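Hillberg Community Greenhouse
Opening-up inspection, December round
Start time 7:30 a.m.

Heating

Heater vents clear on all sides: OK
Comment: Best it has looked all winter! The seed trays that used to creep up against the back vent have moved to the Estrella bench, and the warm air gets right down to the far door now.

Thermostat reading matches wall thermometer: OK
Comment: Both at 17 C, spot on.

Fuel shutoff turns freely: OK

Walkways

Floor free of hoses and standing water: NEEDS WORK
Comment: Puddle by the potting sink again, same place as last month. The drain cover lifts out easily, so please scoop the leaves before you start watering. I put the yellow cone out.

Both doors open from inside without a key: OK
Comment: East door sticks a little in the cold. Lean on it and it goes.

Glazing and frame

Cracked or slipped panes: 2
Comment: Both in the Praltine section, low down on the north side. Taped for now. New glass is on order and I can't wait to see that corner without tape on it!

Roof vents open and close fully: OK
Comment: The chain is so much smoother after the oiling. Try it, it's a pleasure.

Water and electrical

Outlet covers shut: OK
Test button on the outlet by the sink trips: OK
Rain tank lid locked: OK
Comment: Tank is at 200 gallons, which is wonderful for this time of year.

Storage

Sprays and fertilizers locked up and labeled: NEEDS WORK
Comment: One jug on the lower shelf has lost its label. It's been set aside in the locked cabinet. Don't use it, don't guess.

Ladder feet and locking bars: OK
Comment: The Truso stepladder got new rubber feet and stands beautifully. Top step is still off limits.

First aid box full: OK
Comment: Restocked to 12 large bandages, plus fresh eyewash.

Still open: drain, two panes, jug.
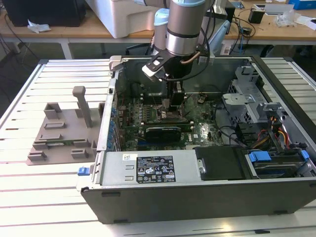

How soon can we walk under a pane that has been taped?
Stay out from under it until the new glass is in. Tape holds the pieces together for a while but it won't carry snow, so use the center aisle and keep trays away from that side.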